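5 min read

Search this site Search

The case for buying a kit that does nothing on day one

Jorkham sells a pair of hand-held grippers, a charging dock and a year of access to its training software for $1339. The product is called Loltus. You pick up one gripper in each hand, do your chores, and the recordings go toward teaching a home robot to do them later. I think the price is fair, and I think the way it is being sold is wrong.

The sales page leads with folding. It promises a laundry routine from 13 sessions, which sounds like a long weekend. Folding is a poor choice for a headline. A towel is easy. A polo shirt has a collar, a placket and two sleeves, and it lands differently every time you drop it on the bed.
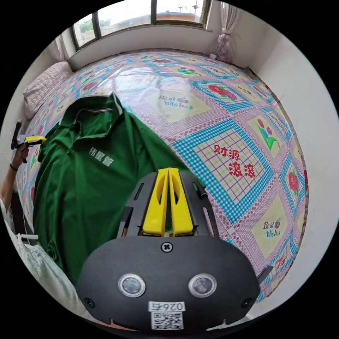

Lautaro Lagos wrote in to say that I was being too hard on the session count, that his own routine was usable after nine, and that anyone who learned to drive put in more hours than that and paid more for them.

Fair enough, and I'd agree if the page said "usable." It says "finished." Those are different words to someone spending this much money.

My other complaint is about the hands. Working through two plastic fingers is slow, and you notice how much you normally do with your thumbs. Smoothing out a crease takes several tries. Jorkham's guide asks for sessions of 600 seconds, and by the end of one my wrists wanted a rest. Buyers should be told this before they order — it belongs next to the price, in the same size type. 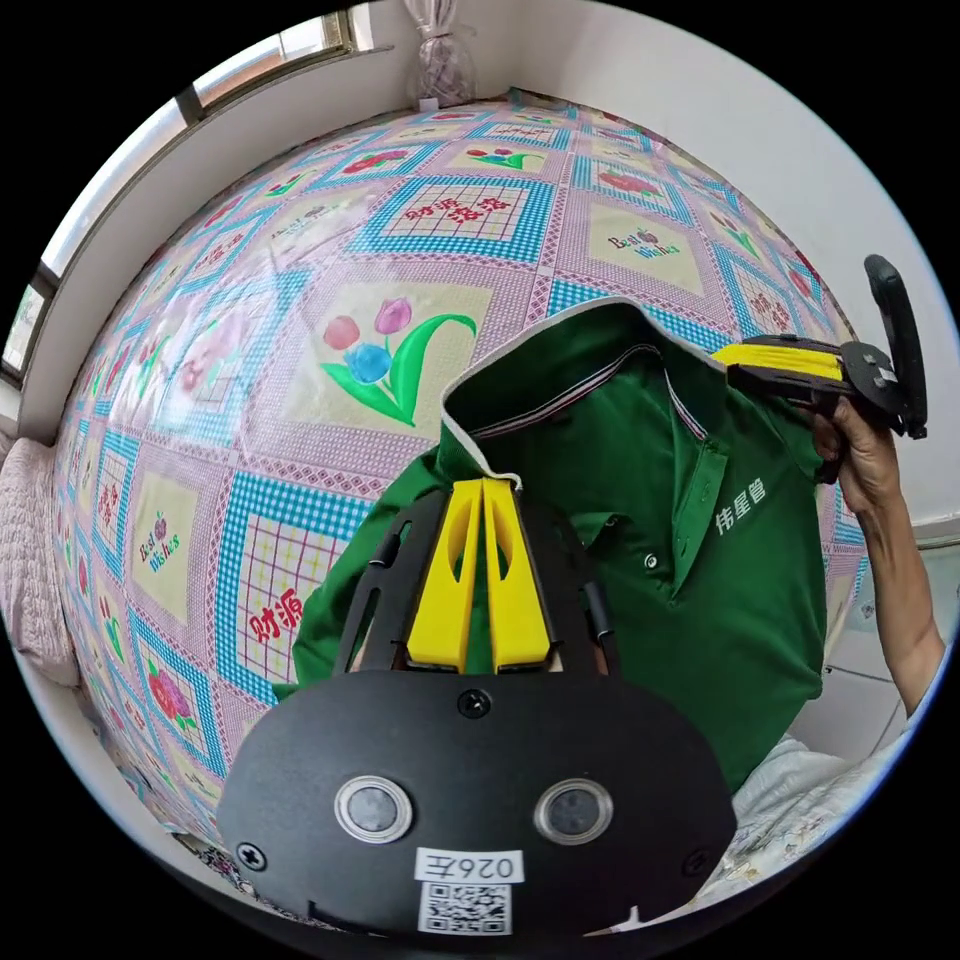
Collars are where most of the time goes. You can't sweep a collar flat the way you would with your palm. You have to pinch it, lift it and set it down, and hold the rest of the shirt still with the other tool. A recording of that is worth something. It has the two-handed part in it, and the two-handed part is what the cheaper Sornis kit leaves out, with its single gripper and its 4 preset tasks.

So I would still pick Loltus over Sornis. I would want three changes first. Let people rent it for a month. Put the word "usable" on the page. And say plainly who keeps the recordings if you cancel, which the current terms cover in one vague line.

Jorkham told me a rental plan is being looked at for January. I'd wait for it.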